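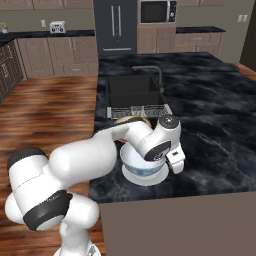
Marble countertops and lemon juice?

rustum_252
Tue 21 May
We're redoing the kitchen and I love dark gray marble with the lighter veins. My husband says it'll be ruined by September. Anyone living with it?

Smadi
Two years with ours and it has etch marks by the sink - I stopped caring after the first month. Seal it and enjoy it!

hirnard
Disagree. Sealer helps with stains but does nothing for etching. Get quartz. We saved $2,000.

Smadi
Quartz can scorch though, and I'd miss the real stone.

rustum_252
Ugh, now I'm torn. Does a honed finish hide it any better?

hirnard
A bit, yes. Ask for a sample and leave a lemon slice on it overnight.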